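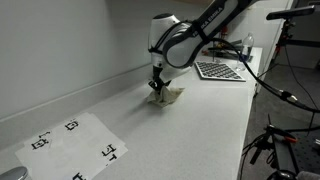

Cream cloth on a white counter.

Why I fell for plain old tea towels
2/26/23

I went to the Gretside flea market for a lamp and came home with a stack of old linen tea towels, and I am so happy about it! They were in a shoebox under a table, folded tight, a bit yellow along the creases. Afaf Dabbas, who had the stall, let me have the lot for 26 dollars and threw in a flour sack with a darned corner (the darning is gorgeous, tiny little steps of thread).

If you've only ever used the fluffy cotton kind, please try linen once. It starts out stiff as a cereal box and you'll wonder what I'm going on about. Then you wash it, and wash it again, and somewhere along the way it goes soft and drinks up water like nothing else in the kitchen. Wine glasses come out clear. No fuzz!

My washing routine is pretty simple. Soak overnight in cool water with a scoop of washing soda, then a warm wash, no softener ever - it coats the fibers and then they just push the water around. The worst three needed a second soak. One still has a rust mark shaped like a boot and I've decided to leave it alone.

I don't iron them. My friend Þórey Bergmann does, while they're still damp, and hers look like something from a hotel. Mine get a good snap and go over the back of a chair.

Two of them have red stripes down the sides and a woven initial K, so of course I've been making up names for whoever K was. Ghislain Kowalchuk wrote to me after my last post to say that stripes like that were often woven right into the length and you cut the towels apart yourself, which I love. If anyone has an uncut roll tucked away in a closet, write to me, I mean it!

In March I want to try dyeing the stained ones with onion skins. I've been saving skins in a paper bag since Christmas and the bag is nearly full - yellow, I hope, or maybe a good rusty orange to hide the boot.

378 shares
4 comments

Search this blog
Search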